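Wundville Community Help
Home > Food and Garden > Storing and Preserving

How long will peppers and chillies keep, and can I freeze them without blanching?

Asked in October
Tags: capsicum, chilli, freezing, end of season

I have a plot at the Ploltonwood gardens and picked nearly everything before the cold nights. That left me with a lot of yellow bell peppers and more red chillies than we eat in a year. My fridge is small and the crisper is already full of carrots.

What I would like to know:

How long do whole bell peppers last in the fridge?
Do they need blanching before they go in the freezer?
Is it safe to put the chillies in oil? My mother kept a jar in the pantry for months.

I don't own a dehydrator. The oven goes down to 70 degrees and no lower.

3 answers

Answer 1 (accepted by the asker)

Whole bell peppers keep one to two weeks in the fridge if they are firm and dry when they go in. Don't wash them first. Put them in a bag left open at the top, with a piece of paper towel to take up the damp. Once cut, use them within a few days.

No blanching needed. Peppers are one of the few vegetables you can freeze raw and not notice much difference, as long as you plan to cook them. They go soft when thawed, so they are no good for salad after that.

Before you start, sort what you have. Anything with a soft spot gets used this week. Odd shapes are fine – a lumpy pepper tastes the same as a straight one and only takes a bit longer to cut up. Keep the chillies apart from the rest, and keep fruit out of the pepper bag too, especially apples and pears, which give off gas that ages vegetables faster. 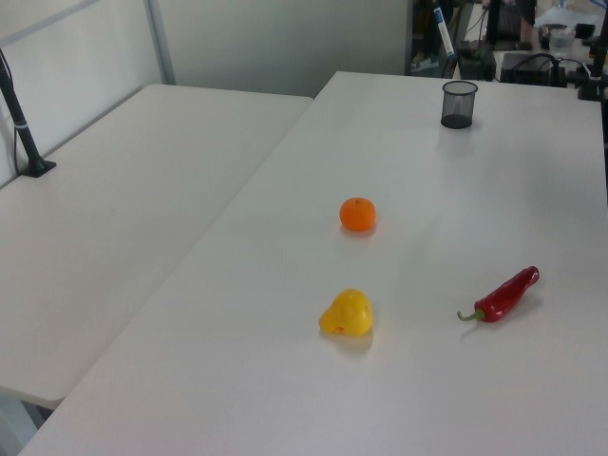
Freezing, step by step

1. Wash and dry well. Water left on the skins turns to frost.
2. Cut out the stem and seeds, then slice or dice.
3. Spread in one layer on a lined tray and freeze until hard. Mine take a couple of hours.
4. Tip into bags, press out the air, and label with the month.

Chillies can go in whole, stems and all. Slice them straight from frozen. I wear gloves for this and still manage to rub my eye every year.

On the oil question, please don't keep fresh chillies in oil in the pantry. Botulism is the risk, and you can't see or smell it. If you want some in oil, make a small jar, put it in the fridge right away, and use it within a few days.

Comments (2)
– Thank you, that covers it. First tray is in the freezer now.
– Agree on the gloves. Milk helps if you get it on your hands.

Answer 2

70 is fine for drying. Cut the chillies in half lengthwise, lay them on a rack and prop the oven door open with a wooden spoon. Small ones take me most of a day. They are done when they snap. If they bend, put them back in. Keep the kitchen window open or everyone will be coughing.

I got 38 into one jam jar last year once they were dried and crumbled.

Answer 3

just give them away, the Iltier street pantry takes garden produce in the mornings. I think Yokoyama hall does as well but check first, they changed their hours

Was this page helpful? 50 people said yes.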